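About Trumerus

Trumerus is an independent used car dealer in Uddale. We buy, inspect and sell cars, small SUVs and light pickups, most of them between three and ten years old. We are not tied to any manufacturer, so the stock changes from month to month depending on what we can find in good condition.

The business began as a two-bay repair shop on Dekker Road. Customers kept asking us to look over cars they were thinking of buying elsewhere, and after a few years of that we started buying cars ourselves. The repair shop is still open and still takes outside work. Sales moved next door when the tire store closed.

We keep a small lot. Every car goes through the shop before it gets a price in the window. Brakes, tires, battery, suspension, cooling system and all the electrics are checked, and the car is driven on the highway as well as in town. You can read the inspection sheet before you sit down with anyone. If we found something and chose not to fix it — a stone chip, a worn seat edge — it is written on the sheet.
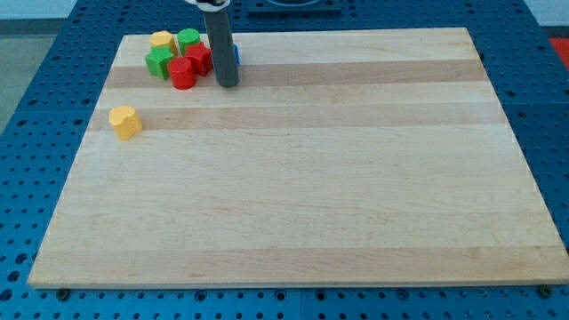 Prices are fixed and include our paperwork fee of $200. A deposit of $300 holds a car while you arrange a loan or have your own mechanic look at it, and we return it in full if you change your mind. We don't charge for test drives. Bring your license and proof of insurance.

Trade-ins are welcome in any condition. We will also buy your car outright if you are not looking for another one. Cars we don't want to put on the lot go to auction, and we tell you that when we make the offer.

Service records for everything we sell are kept in Cukard, our online customer file. You get a login with your keys, and later work done in our shop is added to the same record. If you sell the car, the next owner can ask us for a copy.

Find us at 314 Dekker Road, Uddale. Parking for customers is behind the shop, and the sales office is through the side door.

This site uses cookies to remember your saved cars and search settings. Accept | Manage preferences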